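追剧小组例会记录

时间：2019年8月1日，星期四，晚上
地点：Ater咖啡馆二楼
到场：Niall Rennie、Valentin Royer、Chaimae Ait Brahim、Fabrice Joly，还有我
请假：Zihan Zeng（出差，发了语音，下面会提到）
记录：还是我，上次猜拳输了，这次没人肯再猜一次

一、上次记录

Valentin说上次我把他的话写反了，他从来没说过《盐港》第一季"不值得看完"，他说的是"不值得看两遍"。好吧，已经改过来了。其他人没意见，通过。

二、《盐港》续订第二季

这件事占了我们大半个晚上。消息是Fabrice先在群里发的，当时我正在地铁上，差点坐过站！大家先把知道的凑了一下：第二季确定要拍，编剧班底留了一半，主演Boyer那个角色（就是灯塔看守人）会不会回来还没说法。

Niall觉得他非回来不可，理由是最后一集那封信根本没交代清楚，写信的人、收信的人都悬着。Chaimae不同意，她认为那封信就该悬着，补上反而没劲。两个人你一句我一句，我的可乐都喝完了还没停。我自己偏向Chaimae这边，不过我也承认，要是Boyer真的不在了，我大概看两集就会开始想念他的破毛衣。

Valentin比较担心换导演。第一季前半段那种慢悠悠的节奏，他特别喜欢，怕新导演一上来就追车、爆炸、全套招呼。Fabrice说追车也没什么不好，港口那条路修得那么长，不追一次可惜了。

Zihan的语音放了两遍，第一遍太吵没听清。她的意思是：先别急着站队，等预告片出来再吵，她不想错过现场。大家同意，预告片出来之后单独约一次，等她回来。

三、重看计划

既然有第二季，重看第一季就提上日程了。Chaimae提议每周两集，Niall嫌慢，想一个周末看完。我投了每周两集，因为上次一口气看完之后，我连做了好几天关于海雾的梦，真的不想再来了。最后定下来每周两集，十月之前看完。

看的时候不许剧透原著。这条是专门写给Fabrice的，他本人在场，也点头了。

地点轮流。第一次在Valentin家，他的投影仪修好了，沙发挤一挤坐得下。Chaimae家有猫，Niall过敏，轮到她家的时候Niall自己带药，或者大家改来Ater，到时候再说。

四、小组刊物《Skelteo》

第23期已经发出去了，这次的订阅读者是145人，比上一期多，我高兴了一整天（Fabrice说里面有他妈妈，那也算！）。

下一期的主稿是《盐港》第一季回顾，Valentin写，Niall负责挑刺。Chaimae想写一篇关于配乐的，她最近一直在单曲循环片尾曲，说前奏里那段手风琴每一集都有一点点不一样。我反正听不出来，但她说得很认真，我回家打算再听听。

封面又吵了一轮。Niall要用灯塔，Valentin说灯塔太老套，网上每篇剧评的头图都是灯塔。后来决定用那张信纸的手绘图，由Chaimae画，黑白的，省得印出来颜色不对。

Fabrice想开一个短栏目，专门写"看到一半弃掉的剧"，每次只写一部，写明弃在哪一集。我很喜欢这个主意，已经想好第一篇要写谁了，先保密。

栏目名没定，候选的有"半途"和"遥控器在谁手里"。我投后一个，Valentin说太长，排不下标题栏。下次再投。

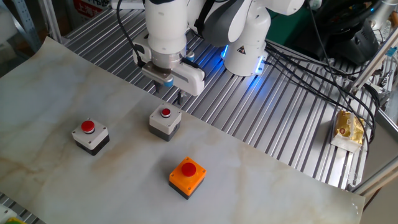 机械臂与大理石纹纸上的三个红色按钮盒

五、《Astik》看不看

Astik是秋天要上的那部科幻剧，Niall力推，说编剧以前写过很好的舞台剧。Chaimae看了片花，觉得对白太满，每个人都像在演讲。我还没看片花，没资格发言，所以难得安静了一会儿。

Fabrice提醒大家，我们上次也是这么热热闹闹地追了一部科幻，结果第四集之后就只剩他一个人在看，还每周在群里自言自语写观后感。这话说得有点心酸，我当场道歉了，Valentin没有。

结果：先一起看首播那一集，看完当场举手，过半就追，不过半就各看各的。Niall要求把"不许看到一半就举手"也写进来，写了。

六、杂事

群里的剧透标记请务必用起来。上周有人（不点名，他自己知道）直接把凶手名字打在了消息第一行，我手机放在桌上，屏幕一亮就全看见了。

Valentin借走的那套旧影碟还在他家，下次带来还给Chaimae。

咖啡馆八月中旬歇业几天，如果撞上了我们聚会的日子，就改到我家，椅子不够的话坐地毯。

待办
Valentin：回顾主稿，带影碟
Chaimae：封面手绘，配乐那篇
Niall：挑刺，转发《Astik》片花
Fabrice：新栏目试写一篇，不剧透
我：整理记录，告诉Zihan她错过了什么，订下次的桌子

散会的时候楼下已经在收椅子了，Niall和Chaimae还在楼梯上争那封信。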